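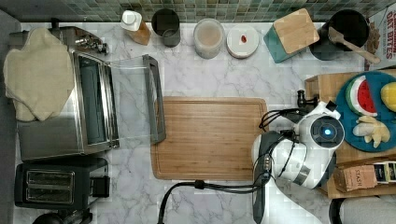
머넌트 직장인 축구 동호회 (화요반)

2018년 2월 20일

어제 회비를 정리하다가 지난 시즌 기록지를 다시 꺼내 봤다. 우리 팀은 42골을 넣었고 리그 순위는 4위였다. 3위 야쿠보프스키와는 승점 2점 차이였는데, 6월에 비긴 경기 하나만 잡았어도 순위가 바뀌었을 것이다. 그 경기는 후반 막판에 코너킥을 내주고 실점했다. 내가 니어포스트를 맡고 있었으니 할 말은 없다.

올해는 아스마 파루크 코치가 훈련을 맡는다. 첫 훈련에서 공을 거의 만지지 않고 간격 맞추는 연습만 했다. 수비수 넷이 줄을 맞춰 옆으로 움직이고, 신호가 나오면 다섯 걸음 올라갔다가 다시 내려온다. 지루하다는 사람도 있었지만 나는 괜찮았다. 작년에 우리가 먹은 골은 대부분 센터백과 풀백 사이가 벌어져서 나왔다.

포메이션은 4-4-2를 유지하기로 했다. 4-3-3을 해 보자는 의견이 있었는데 측면에서 계속 뛸 사람이 부족하다. 나도 전반 30분이 지나면 오버래핑을 나갔다가 제때 돌아오지 못한다. 체력은 3월까지 각자 만들어 오는 것으로 정했다. 나는 일주일에 두 번 천변을 뛰고 있고, 무릎은 아직 문제가 없다.

연습 경기는 애슬리와 먼저 한다. 작년에 두 번 만나 한 번씩 이겼다. 그쪽 9번은 키가 크고 등지는 플레이를 잘한다. 붙어서 막으려고 하면 돌아서기 때문에 반 걸음 떨어져 있는 편이 낫다. 골키퍼는 킥이 길어서 세컨드볼 준비를 해야 한다. 코치한테도 이 얘기는 해 두었다.

운동장 사용료는 이번 달부터 한 번에 1인당 3,000원이다. 현장에서 걷으니 잔돈을 가져오면 좋겠다. 조끼는 훈련 끝나고 돌아가면서 빨아 오기로 했고 이번 주는 내 차례다. 노란 조끼 하나가 아직 안 돌아왔다. 가방에 들어 있는 사람은 다음 훈련 때 가져오기 바란다.

축구화는 새로 사지 않고 작년 것을 한 시즌 더 신을 생각이다. 밑창 앞쪽이 조금 벌어져서 주말에 접착제로 붙여 놓았다.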